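办公室的午饭,到底在哪儿吃

11/26/18

中午十二点过一点,Driltgate三楼的微波炉前面已经排了人。有人端着玻璃饭盒,有人拿手机回消息,头也不抬。再往后,队伍拐到了打印机那边。

这家做仓储软件的公司搬来不到两年,员工115人,微波炉两台。一台还转得慢。

Siriporn Rattanakul负责行政,她给我看一张表,贴在冰箱门上,写着各组错峰吃饭的时间。没人照着来。“十一点半的那组,十一点半还在开会。”她说。后来表被咖啡渍泡花了,她也懒得再打一张。

我跑了几家公司,问的都是同一件事:午饭怎么吃,在哪儿吃,跟谁吃。听上去是小事。可是一聊起来,谁都停不住。

先说钱。Driltgate楼下的套餐,便宜的也不便宜了,加一份汤又是一笔。新来的年轻人多半自己带饭。头天晚上多炒一个菜,米饭压实,盖上盖子,第二天塞进背包。汤汤水水的不敢带,洒过一次就怕了。

Napaporn Chaiyaporn带饭带了四年。测试组的,说话快,吃饭更快。她的规矩:绿叶菜不带,鱼不带,咖喱可以,第二天反而更入味。鱼不是不能带,是热出来的那股味儿,整层楼都知道是谁。她有一次热了半条鲭鱼,群里立刻有人问是不是空调坏了。

“之后我就在家吃鱼。”

再说地方。很多公司没有正经的食堂,只有所谓的“茶水间”,一个水槽,一个冰箱,一条窄台面。站着吃还行,坐下就没戏。于是吃饭的人往外溢,溢到会议室,溢到走廊尽头的沙发,最后还是回到自己的工位,左手筷子右手鼠标。

键盘缝里的芝麻就是这么来的。

Waraporn Kongkaew是做办公空间设计的,入行的时候大家画图,吃饭区都放在最后画,剩哪块地方就给哪块。靠厕所的,没窗的,柱子后面的。她那会儿也这么画。后来自己的工作室搬家,她把最好的一面窗留给了长桌,工位往里挪。同事抱怨了两个星期,说显示器前太暗,她给每人配了台灯,抱怨就停了。

她现在跟客户谈,第一句先问:你们中午几点吃?答不上来的居多。老板们自己在外面吃,不清楚楼里什么情况。有个客户坚持要做一个吧台,高脚凳,吊灯,拍照好看。做完三个月她回去看,高脚凳上堆的全是快递。高脚凳坐着吃一碗汤面,脚悬着,难受。她早说过。 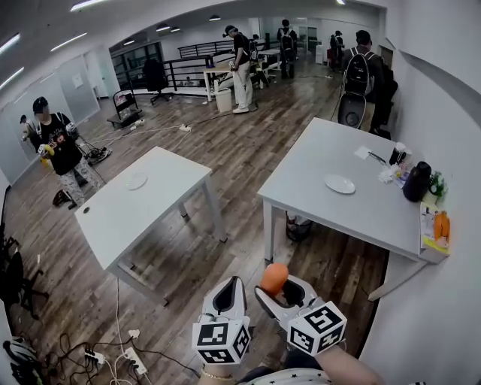 桌子的尺寸有讲究。Waraporn说,两个人面对面吃饭,桌子太窄,饭盒碰饭盒,太宽,说话就得喊。轻便的小桌子其实最好用,能拼能拆,三个人就三个人坐,来了第四个再拖一张。固定死的大长桌,坐中间的人进出都得说借过,慢慢地中间就空了,两头挤着。

还有声音。硬地面,硬墙,凳子一拖,吱——。她建议凳脚贴毛毡,一片没多少钱,隔半年换一回。十家里头有九家贴了第一回就不再管了,毡片磨秃,掉在地上,粘着头发。

味道更麻烦。排风要单独走一路,这个钱没人愿意出。等到下午两点的会议室里还飘着蒜味,再想改,吊顶得拆。

Phromma是另一种做法。这家公司不大,搞包装设计的,8个人,没有前台也没有食堂,每天中午轮流做饭。真做,有电磁炉,有一口大锅。轮到谁谁掌勺,别人洗碗。Noemí Rosales头一次轮到的时候紧张得前一天没睡好,做了土豆饼,翻面翻散了,干脆搅成一锅,撒了点辣椒粉端上去,吃光了。

“现在他们还点名要那个散的。”

她来之前在一家大公司待过,食堂有四个窗口,可她总是一个人吃。端着盘子找位子,最怕那几十秒。熟人那桌满了,不熟的那桌空着一个,坐不坐?她多半打包回工位。在Phromma没这个问题,只有一张桌子,不坐也得坐。坏处也有,吵了架的两个人中午还得递盐。有一回两个同事为了一个客户的打样闹僵,整整一顿饭没人出声,就听见勺子响。

钱怎么算?每人每月往罐子里放一笔,菜钱从里面出,月底剩下的买水果。十月份剩得多,买了一箱柚子,剥了一个礼拜,手上都是那个味道。

也有人就是想一个人吃,这得说一说。

Obsa Tufa,后端工程师,上午三个会,中午不想再听任何人讲话。他带一个三明治,一个水煮蛋,走到楼后面的停车场边上,那儿有一截矮墙,太阳好。二十分钟,不看手机。刚开始组里以为他不合群,主管还专门找他谈过一次,问他是不是遇到什么困难。他说没有,就是吃个三明治。

下雨天怎么办?车棚底下。也不是不能吃。

他后来换到Prirkimby,那边办公室有一间小屋,门上什么也没写,里面两把椅子都朝窗,约定俗成进去不说话。他说这是他见过最好的设计,造价大概就是两把椅子。Waraporn听我转述,当场记在本子上了。

再说外卖。外卖把午饭变成了一件更孤单的事,我自己也是。各点各的,到的时间不一样,先到的不好意思等,后到的饭到了别人都吃完了。Driltgate的前台中午放不下那么多袋子,Siriporn买了个铁架子,按尾号摆。拿错是常有的事。有人拿错了也就吃了,下午再在群里道歉,发个红包。

架子旁边的垃圾桶,一点钟准满。汤汁漏进袋子底,保洁下午提走的时候滴一路。她试过单独放一个倒汤的桶,头两天有人用,第三天桶里出现了整份没动的米饭,还有一双筷子。

Index那边干脆发餐补,附近200米内的小馆子都能签单。听起来很好。问题是那一片就那么几家店,吃到第三周,一说吃饭大家就叹气。粉店老板倒是高兴,给他们留了靠墙的两桌。行政的人说,签单之后反倒有人重新开始带饭了,换换口味。

所以带饭的、签单的、轮流做的、蹲停车场的,各有各的过法。我问Napaporn,要是公司只肯改一样东西,改什么。她想都没想:微波炉。再买一台,放到走廊另一头去,别都挤在一块儿。

Siriporn已经报上去了。预算没批下来,说线路负荷要先查,怕跳闸。查线路的人约了两次,头一次他来的时候正好是饭点,总闸不让关。改约到下午,他又在路上堵住了。

我走的那天排队的还是那么些人。Napaporn排在第三个,饭盒里是绿咖喱,盖子留了条缝,她说不留缝会崩开。前面那位热的是汤,三分钟,又加了一分钟。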